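Cuaderno de taller, mayo. Comparación de pinzas de mano, segunda tanda

Empiezo a escribir a las 16:40, con el café ya frío y la cabeza todavía en la mesa de ensayos, así que perdonad si me voy por las ramas. Quería dejar apuntado lo de hoy antes de que se me mezcle con lo de la tanda anterior, que ya me pasó con los cables y luego estuvimos media mañana discutiendo de memoria.

Lo que estamos comparando, para quien abra el cuaderno por esta página: los dedos cortos que nos mandó Dredari y los dedos largos de Asora, montados los dos sobre la misma pinza de mano, con el mismo muelle y la misma cámara. Lo único que cambia es el dedo. Parece poca cosa, pero llevamos desde la primera tanda sospechando que buena parte de lo que le echábamos en cara a la cámara era culpa de la geometría de los dedos, y me apetecía mucho salir de dudas.

Plan del día: 60 agarres por juego de dedos, objeto tumbado, siempre de lado, levantar un palmo, contar hasta tres y volver a dejarlo. El fallo se apunta si el objeto gira en la mano, si resbala o si hay que corregir el agarre. Si se cae, también, claro, aunque eso pasó menos de lo que yo me temía.

Con los cortos salieron 7 fallos, casi todos por giro. El objeto es redondeado y, si lo coges un poco descentrado, pivota sobre las puntas con una alegría tremenda. Me di cuenta de que yo mismo iba compensando con la muñeca a partir de la mitad de la serie, sin querer, y eso no vale: hay que repetir los últimos agarres con otra persona al mando. Con los largos la sensación es más tranquila, la cara plana apoya mejor y el objeto se queda donde lo pones. A cambio tapan más la parte baja de la vista, y al acercarse a la mesa hay que ir con muchísimo tiento para no arrastrar las puntas. No doy cifra de los largos porque paré la serie a medias (se aflojó un tornillo y no quise seguir contando agarres con holgura).

Sobre la cámara. Bajé la exposición dos puntos respecto a la otra vez y se nota para bien en los brillos de los objetos, pero la mesa blanca sigue siendo un engorro: superficie lisa, sin dibujo, y el seguimiento no tiene dónde agarrarse cuando miramos hacia abajo desde cerca. El registro del controlador Tetteh guardó 1.453 muestras en la pasada buena y los saltos de posición se concentran en los tramos de aproximación, cuando casi todo lo que se ve es mesa. Habría que probar con una lámina con textura debajo, o con unas marcas en los bordes. Me inclino por la lámina, que se quita y se pone en un momento.

El controlador en sí, muy bien, la verdad. Lo puse a 100 Hz y no perdió ni una lectura de apertura. El antiguo, el de Prastgate, a esa frecuencia se nos atragantaba y acabábamos bajándolo. Eso sí, el conector del Tetteh es delicado y el cable pesa lo suyo; con una pinza en cada mano acabas pensando más en el cable que en el objeto. A mí me funciona llevar el de la izquierda por el dorso de la mano, hacia la muñeca, y dejar el de la derecha caer por fuera. No es elegante, pero no se engancha.
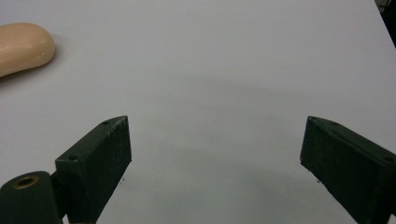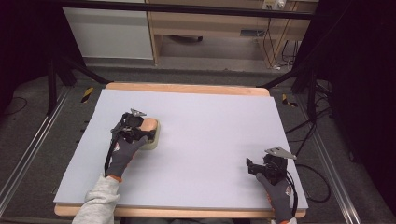

Fotos: cuaderno del taller. La primera, desde la cámara de la pinza; la segunda, desde la cámara de cabeza.

Mirando la primera con calma, lo que más me interesa es el sitio que se comen los dedos: con la pinza abierta, las puntas llegan más o menos a media altura de la imagen. El objeto se ve arriba a la izquierda y le falta un trozo, y ahí es donde la aproximación se vuelve un poco a ciegas. Me gustaría inclinar la cámara unos grados hacia arriba y repetir. También se ve bastante roce en los cantos, conviene repasarlos antes de la próxima serie.

Pendiente:
Fijatornillos en los dedos largos y terminar la serie.
Repetir el final de los cortos con otra mano.
Lámina con textura, pedirla o cortar la que sobró.
Brida para el cable derecho, que sea de las blandas.
Copiar el registro al disco común, que sigue solo en mi portátil.

Dejo las pinzas en el cajón de arriba, con los tornillos sueltos en la bolsita. Si alguien las usa mañana, que apunte qué dedos ha puesto, por favor.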